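Ustport Open Workshop

Gallery

Teaching by Hand: The Tabletop Sessions

Posted September 2026 by Fenna Van Beek

Welcome to the gallery page for our tabletop sessions, and thank you to everyone who has been asking when it would finally go up! I did promise it back in February, and then the room was repainted, and then Kai-wen Kwan went off to Ginbridge for longer than any of us had expected (with half of our leads in his bag), so it has been rather a long wait.

For those who haven't been along yet, we spend our evenings showing a robot arm how to do small, ordinary jobs. We do it in two ways. In the first you take hold of the arm and move it yourself, slowly, while it remembers where its joints have been. In the second you sit at the desk with the hand controller, which we call Nilach after the village Saadet Yalçınkaya's grandmother came from, and the arm copies your movements from across the table. Both have their fans. Saadet is firmly for the controller and says she can't think with her elbow in the way. I like the first, as I find I learn a good deal about how awkward a movement is when I have to push a heavy thing through it.

A few words about how an evening goes, for the people coming from Değirmenci next month. You choose one job and stay with it. It might be picking up a block and putting it down somewhere else, or turning a packet the right way round, and you show it again and again from slightly different starting places. Ayten Gökçe keeps the notebook and will ask you what you were trying to do each time, so please tell her even when it went badly. Especially then! A fumbled grasp that is written down properly can be taken out afterwards, and one that is left in with the good ones will be learned along with the rest.

We are aiming for 2000 good demonstrations by the end of the year and passed 500 last Thursday, which called for cake. A session lasts until 9, although Leonilde Pacheco has been known to keep going while the rest of us are putting our coats on.

I should say something about pace too, as I get more letters about it than anything else. New people nearly always go too fast. You know where your hand is going, so you swoop in and grab the thing, and the arm is left with hardly any record of the approach, the part it most needs. Come down gently, stop for a breath above the object, then close. After that, lift straight up before you travel anywhere sideways. It feels silly for the first six tries and then it feels quite normal, and I've caught myself picking up teacups that way at home.

The table
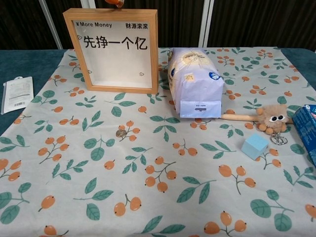
Choosing what goes on the table takes me nearly as long as the teaching, and I've grown very fond of it. I like a mixture of easy and horrid. The little light-blue foam cube is where I'd put a beginner, as a cube gives you flat sides to aim for, and the fluffy keychain with the googly eyes is for later in the evening, when you've stopped being nervous and are ready to decide whether to go for the round head or the long tan tail (or handle). Leonilde always goes for the head. The gold-coloured coin lying flat among the printed berries is the one that has us all muttering, and I would ask you not to start with it, however tempting it looks, because a flat thing on a patterned cloth is hard to line up by eye through the controller and there's very little to get hold of. Take care too when you're working near the wooden frame standing at the back left. We teach a wide path round it, keeping well to one side, and Ayten likes a separate line in the notebook for every attempt that goes near it. If you have odds and ends at home that you think would make a good challenge, do bring them along, small and unbreakable for preference, and put your name on anything you'd like to have back.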